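Stestetti Bench Kitting Station

Back to Assembly Equipment
Overview | What you get | Specs | Questions

Hi, I'm Blair Galbraith, and I look after the bench equipment range here at Chisholm. I've been asked to write this page the way I'd explain the thing over the phone, so that's what you're getting (there's a proper datasheet too, if you like those, just ask).

The Stestetti is a kitting station with one arm. You give it trays of small parts, it puts one set of parts into a kit tray, and a person takes that kit tray and builds the thing. Then it does the next one. If you've ever stood at a bench at six in the morning picking boards, coils and wire harnesses out of bins before you could even start your real job, you already know what it's for!

We ran one in our own shop in Veltusberg before we put it in the catalog. We build small control units there, 380 a week when things are going well, and every unit used to start with somebody walking along the shelves with a tray and a paper list. The list was fine. The walking was the trouble, and so was the part where you sit down, open the housing and find you've got two of one harness and none of the other.

What changed for us

I'll be straight with you, the bench crew weren't thrilled at first. Beathag Lamont has run that bench for longer than I've worked here and her first question was whose job it was taking. Fair question. We didn't let anyone go, and we wrote that down before the crate was even opened, which I'd recommend to anybody. What did happen is that the job called "picker" stopped being a job. The two people who did it went onto assembly and test, they both got trained up for it, and their pay went up a grade. One of them loves it. The other missed moving around all day, so now she does tray loading and line supply as well, and that suits her better.

Tray loading is the bit that people forget to ask about, so let me say it loudly: somebody still has to fill the parts trays. It's quicker than picking kits one by one, and you can do a whole morning's worth in one go, but it is work and it needs a name next to it on the rota. We left it off ours for the first couple of weeks and everybody assumed somebody else was on it. Lots of standing around looking at an arm that had nothing to pick.

The other thing is the pace. The arm isn't fast. I say that to every customer and they always think I'm being modest. A good picker in a good mood will beat it over ten minutes. Over a full shift it comes out ahead on our bench, mostly from not stopping, but please don't buy one expecting a blur.

And then there's who gets to touch it. On our floor the assemblers change the jobs themselves. Beathag insisted on that (she was right, and I argued with her about it for most of October). If only the engineers can edit a kit, then every missing washer turns into a phone call. With the Sidevis job editor you drag the parts into the order you want, name the trays and save it. There's a lock for people who want one.

Loading it up

Parts go in shallow open trays on the left and right of the table, and the kit tray goes between them where the arm can reach everything. We keep boards in one tray, solenoids in another, and give harnesses a tray to themselves. Spread the harnesses out a little when you load them! A knot of connectors is the one thing that'll have you hitting pause all afternoon.
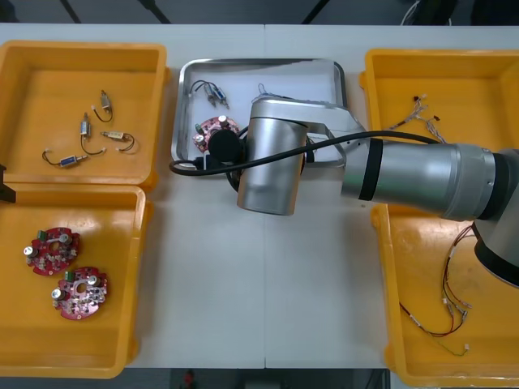

You can use whatever tray layout you like, so long as you tell the editor about it. We settled on ours after a fair bit of grumbling and I wouldn't call it perfect. Left-handed assemblers wanted the finished kits handed off on the other side, so we swapped that on one shift and kept it. Takes a minute to switch over.

What you get

Arm, gripper and controller
Table in two sections, white top
Starter set of parts trays and one metal kit tray
Sidevis job editor, three user logins
One day of training at your site, for the people who'll be using it

Specs

Reach: 27 inches
Saved kit jobs: up to 1,000
Weight with table: 132 lb
Power: standard wall outlet
Noise: you can hold a normal conversation next to it

Questions I get a lot

Does it need a cage?
Depends on your parts and your own risk assessment, so do that first, with the people who'll stand next to it. I'm happy to go through ours with you.

Can it do the assembly too?
This model is sold for kitting. Some customers have asked about simple placing jobs and we'll look at those one at a time.

What happens when it drops something?
It pauses and asks for a hand. Whoever is closest picks the part up, checks it and presses resume. We have a red bin for anything that's hit the floor and I'd suggest you do the same.

How long until it's useful?
We had one kit running on the first day and were happy with it after a month. Most of that month was us arguing about trays.

Pricing depends on the trays and the number of logins, so send me your parts list and I'll work it out. If you'd like to talk to Beathag instead of me, say so in the form. She'll tell you what she doesn't like about it, too.

Request a quote | Book a visit to Veltusberg | Download datasheet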